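Thread on the office cabinet, for everyone who replied to my one-line complaint yesterday and wanted the whole story. It's long. Mute me if you don't care about furniture.

1/
We have a low storage cabinet at the end of the white desks. Two doors, pale wood, flat top. It came with the lease. I took over the supplies in May, and that cabinet was the first thing on my list.

2/
Contents when I started: printer paper, three kinds of envelopes, a box of Carbone toner for a printer we got rid of, someone's rain jacket, and a stack of catalogs from Plenell. No labels on anything.

3/
The toner was worth $169 when it was bought. I tried to return it. Carbone wanted the original receipt, and the original receipt was from before my time. I gave it to Katia Longo, whose sister's shop still runs that model.

4/
Next was the lock. There's a keyhole in the right door, up in the top corner on the side where the two doors meet. The key was missing. Three people told me three different drawers to look in.

5/
Åsmund Sundqvist had it. It was on his own key ring and he thought it was for his old bike lock. I had two copies cut. One is in the front desk drawer in an envelope marked CABINET. Please put it back in the envelope.

6/
How the lock works, for the people who keep asking: the right door locks and holds the left one shut. If it's unlocked, open the left door first. If you yank the right one first it drags on the left and chips the edge.

7/
Hinges. The left door used to sag enough to scrape when you closed it. I bought replacement hinges from Evitz and they were the wrong cup size. Sent them back. Bought the same hinges one size up. Those fit.

8/
You need a regular Phillips screwdriver and someone to hold the door. Manuela Benedetti held it for me and it took most of a lunch break. Side screw moves the door left and right, back screw moves it in and out. Quarter turns. Close it and look before you turn anything again.

9/
Two of the old screw holes were stripped. Toothpicks and wood glue, let it sit overnight, snap them off level, put the screws back in. I've done this on kitchen cabinets at home and it has held for years.

10/
Someone asked why I didn't just replace the whole thing. I priced it. The closest match in the Takton catalog was $400 before delivery, and it was narrower. The hinges and the keys together came to a lot less than that.

11/
Also, the two panels on top are still flat. I put a level across the seam. Most of the cheap ones I've dealt with bow in the middle once people start stacking paper on them.

12/
What I haven't fixed is the edge band on the left door. It's a little lighter than the face and looks unfinished to me. Keerthana Alva says I'm the only person who sees it. I have a sample of iron-on veneer tape in my drawer and I'm still deciding.

13/

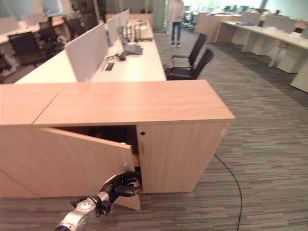 Left door open, right one shut. You can see the lighter edge I'm talking about.

14/
Since a few of you asked about the carpet: it's the gray streaky kind and it hides everything, so I only notice a paper clip when I step on it. The cabinet stands right on it. I thought about putting glides under the base and decided it was fine.

15/
There's a black cable on the floor to the right of the cabinet. I've ordered a flat floor cover for it. Until that shows up, step over it, and don't roll a chair across it.

16/
The cables up on the desk by the monitor are a separate project. I have a bag of Velcro ties and I'll get to it. Concetta Lo Presti has asked me not to unplug anything without telling her first, so I'll be going one cable at a time with her there.

17/
New layout for the inside of the cabinet. Bottom: paper, heavy stuff, nothing else. Middle: envelopes and folders, standing up so you can read the tabs. Top shelf: tape, staples, pens, batteries.

18/
Staples. We had 16 boxes. They were bought at different times by people who looked in the cabinet, couldn't see any, and ordered more. Please don't order staples.

19/
Paper is the one thing we go through. I keep 2,000 sheets in there now and reorder when the last unopened pack gets pulled. If you open the last one, write it on the card taped inside the right door.

20/
The rain jacket is on the hook by the kitchen. Navy, size medium, a bus ticket in the left pocket. It's there until the end of the month and then I'm donating it.

21/
The Plenell catalogs went in the recycling. Åsmund pulled one back out for the lamp section. That's his now and it lives at his desk.

22/
A couple of answers from the replies. Yes, you can get the hinges without the mounting plates, but check that the old plates match. No, I wouldn't use wood filler in a stripped hinge hole, it crumbles. Yes, any hardware store can copy that kind of key, mine took five minutes.

23/
If I do the veneer tape I'll add it to this thread. You need an iron on medium with no steam and a sharp blade for trimming. Keerthana has an iron. I haven't asked her yet.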